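Hauser 435 Two-Door Refrigerator, Silver-Gray

Sold by Tanance Home Appliances
Item no. 627
In stock at the Brirncombe store. Delivery in July.

Overview

The Hauser 435 is a freestanding two-door refrigerator for apartments, small family kitchens and staff break rooms. The upper compartment is the fresh food section and the lower one is the freezer. Each has its own door, so the freezer stays shut when you are only getting milk.

The finish is silver-gray on the outside and pale inside. The interior walls are smooth and wipe clean with a damp cloth and a little dish soap. Do not use scouring powder or steel wool on any part of the cabinet.

Sizes and capacity

Width: 600 mm
Total capacity: 435 liters
Doors: 2
Installation: freestanding
Defrost: automatic in the fresh food section, manual in the freezer

Measure your doorways and the turn at the top of any stairs before ordering. The delivery crew can take the doors off to get the cabinet through a tight spot, but they will not remove house doors or railings.

What comes with it

Shelves for the fresh food section
Door bins
Ice cube tray
Freezer drawers
Spare light bulb
Printed manual

Shelves pull straight out toward you once the front edge is lifted over the stop. Open the door all the way first. If you want a clear space for a stock pot or a cake box, take out the lowest shelf and store it somewhere flat.

Keeping fruit

Whole fruit can go straight on the compartment floor. Leave a gap between pieces so that air can move around them, and put them in unwashed. Peaches and nectarines should ripen on the counter before they go in the refrigerator. Soft fruit bruises easily, so keep bottles and jars on a different level. Bananas are better left out.

Anything cut should be covered. Onions and melon in particular will flavor the butter.

Setting up

Let the cabinet stand upright for a few hours before plugging it in. Set the dial to the middle position and leave it there for the first day. Adjust the front feet until the cabinet leans back very slightly and the doors swing closed without a push.

The doors are hung at the factory to open from the left. To change sides, order the Mekora hinge kit, which is sold separately. Keep the small plugs that cover the unused screw holes; you will need them on the other side when the job is done.

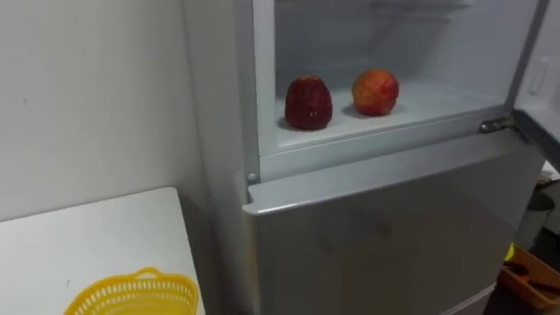 By the Tanance product desk

The upper compartment has a raised sill along the front, so wipe behind it when you clean the floor of the section. Check the hinge between the upper and lower sections for crumbs at the same time. Dirt there can keep the door from closing fully.

Delivery and returns

Delivery to the ground floor is included within the Brirncombe area. Upstairs delivery and removal of your old refrigerator can be added at checkout. Please have the old unit emptied and unplugged before the crew arrives.

Unused refrigerators may be returned in the original packing. Report dents or scratches on the day of delivery, and keep the carton until you have looked over all sides of the cabinet. Replacement shelves, bins and plugs can be ordered at the parts counter under item no. 627.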